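Sorting the Odds Bin, Again

Every March somebody forwards me an article about decluttering, and every March I read it with my arms folded. This year's came from the Lurden newsletter, which I signed up for to get a discount on shelf brackets and have never managed to leave. The claim was that a home needs 11 categories of stuff and that anything outside them is "noise." I have a bin full of noise. I decided to see whether the system could cope with it.

What the method asks for

You tip everything out, you group by purpose, and you put each group in its own container. Lurden sells the containers, naturally. A set of 4 in the medium size costs $39, and the lids are extra. Hinrichs makes a set that looks the same to me in the photos and comes with lids, but the reviews complain about the lids, so take your pick.

I bought neither. I have plain gray bins and I fail to see what a nicer color would do for a loose orange ring.

Where it falls down

Grouping by purpose assumes you know the purpose. That works fine for batteries and tape. It doesn't work for the kind of thing that ends up in an odds bin in the first place, because if I knew what it was for I would have put it there already. The newsletter's answer is a category called "Miscellaneous," and I'd like my reading time back.

The Esidell people have a different idea, which is to sort by size. Big things in one bin, small things in another. I was ready to laugh at that one too, but at least you can do it without an existential crisis. My worry is that small things vanish under big things, and then you own them without having them.

Color was the third option, from a comment under the same article. It sounds like something for a magazine shoot. Still, when I look into a gray bin, color is what I see first. The orange and the purple jump out. The dark gray blocks at the back might as well be part of the wall, and the big white fan-shaped piece takes up more room than anything else in there.

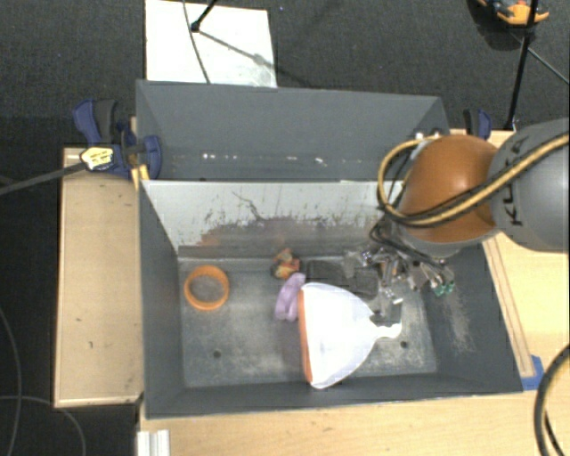
What I'm doing instead

Two bins, one behind the other, with a divider between them. Front bin for things I can't name, back bin for things I've decided about. That is the whole system. I haven't decided about many things.

The stained divider stays too. Jisex has a cleaning paste that is supposed to lift marks like that, and I will believe it when I see it on somebody else's divider first. The scuffs on the bin floor don't bother me. A bin is allowed to look used.

I'll give it until summer. If the front bin is fuller by then, I may have to read the article again, and I'm not looking forward to it.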